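4.2 Staged rollout and recovery

Firmware updates for the Titen handset were released in waves, with the first wave limited to 600 devices. Each handset downloaded the package over Wi-Fi, checked its signature and wrote it to the inactive partition before restarting. If the new system failed to start 3 times in a row, the boot loader returned to the previous partition and sent a short fault report to the Rorno server.

Two kinds of failure made up most of the reports. The first was a lack of free storage on older units, where the package was written only in part – the signature check caught these before the restart. The second was a mismatch between the modem firmware and the new radio settings, which left the handset running but unable to register on the Mengal network. The boot loader did not treat this as a failed start, so those owners had to restore their phones by cable. Janjua's earlier analysis of the Drunton rollout describes the same gap.

We therefore added a network registration test to the start-up routine. The handset now waits up to 10 minutes for registration before it marks the update as good. A flat battery also caused trouble, and the installer now refuses to run below 25 per cent charge. Contact lists and call history are stored outside both partitions and were not changed by the rollback.

Figure 3. Simulated interior with sloping roof and skylight.
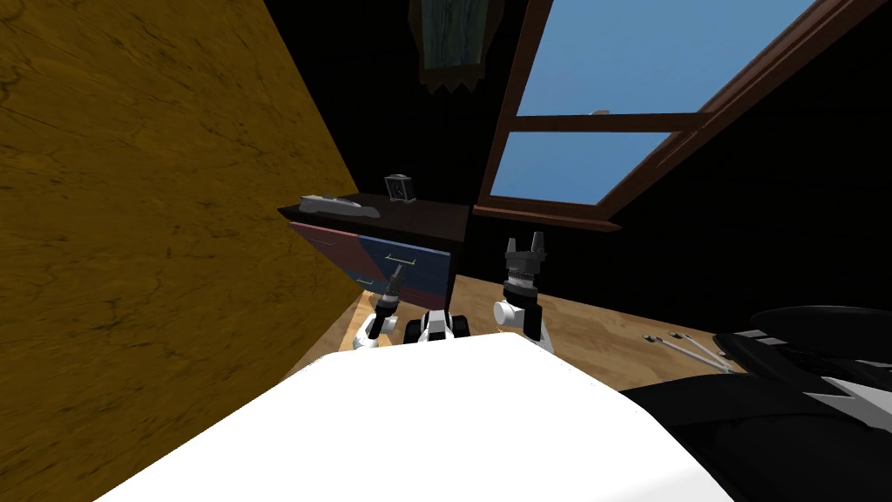
What happens to a handset that starts normally after an update but can't register on the network?
It waits for the registration period to run out, then goes back to the previous partition and reports the fault to the server.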